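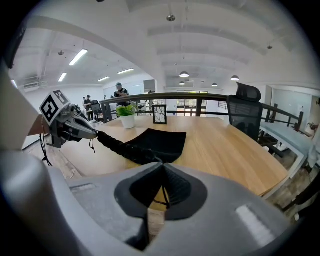
21/11/2021

Quick one tonight, dinner's in the oven and I have maybe half an hour.

So. Skalmont is over. Finished the last episode at a stupid hour last night and I've been grumpy all day about it. If you're not caught up go away and come back, spoilers from here on.

I started watching in September because my sister would not shut up about Delia Coman's coats. Fair enough, the coats are great. But I stayed for Magnus Guthrie as the ferry captain. He says so little! Whole episodes of him looking at water and drinking out of that dented flask. And then the scene in the boathouse with his daughter, where he finally tells her about the letters, and he gets through it all in one go without looking up once. I had to pause it and go stand in the kitchen.

The finale though. Hmm.

First forty minutes, loved it. The dance at the town hall, everybody in their good clothes pretending not to know what they know. Morag Cruickshank singing — really singing, she did her own vocals, she said so on the Bristberg podcast — and the camera just staying on her face. Best thing in the whole show. Give her every award.

Then it all goes a bit fast. Ross MacRitchie's character turns up again after being gone for 2 episodes, confesses to the fire, and is on the boat to the mainland before anyone has had time to be mad at him. I was mad at him! I wanted some shouting. Instead we got a long shot of seagulls.

And the brother. What happend to the brother? He gets a phone call, he puts on his shoes, end of brother. My sister thinks they're saving him for a second season. I think they forgot.

I did go looking for answers in the fan forum, which was a mistake. The finale thread was at 1337 comments when I gave up, and 800 of those must be people fighting over whether the captain kept the ring. (He kept it. It's on the hook by the door. Rewatch it.)

Craig Lindsay, who wrote the thing, did an interview where he was asked straight out about season two and he said he's "resting." Resting! Sir, you left a man putting on his shoes.

Anyway. Would I still tell you to watch it? Yes, mostly for Guthrie and Cruickshank, and for the theme tune, which has been stuck in my head for weeks. Skip the third episode if you're short on time, it's all sheep business and a cousin we never see again.

Next up is Dow, the detective one. Two people at work have told me its too slow and one told me it's the best thing she's seen since Didodness, so who knows. I'll give it a couple of episodes.

Oh and somebody asked in the comments where the blue coat is from. No idea, sorry. I found one kind of like it for 1000 dollars and closed the tab very quickly.

OK oven's beeping. Bye.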